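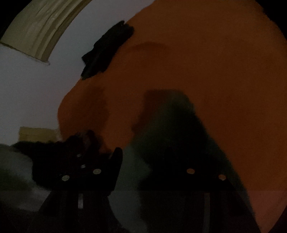
How often do the finger screws on the Storkov gripper need checking? Every 12 hours of running, and again after any knock, however light.

02/04/2025

Left finger was drifting at full close, so the tips met off-centre. Backed the screws out one at a time, cleaned the threads, put on a dab of medium threadlocker and did them up again by hand with the short driver. Don't use the long one, it's too easy to overdo it. Urs Hollenstein has the torque driver over at Rurnow until Friday, so mark these as hand-tight and redo them when it's back.

Right finger felt fine, left it alone apart from a wipe down.

Re-zeroed with the tips closed on the grey shim. Encoder read 269 at closed, same as the November entry. Ran 44 open/close cycles at slow speed, no click, no drift on the readout. Haven't tried it under load.

Lens cover wiped with the blue cloth, not the paper towel. Cable tie nearest the grip has gone brittle and needs swapping.

Spare finger pads are in the Bronduvance drawer, second from the bottom. Order more.

Amrit Leclerc has it from tomorrow. Charger's on the bench, signed off 1615.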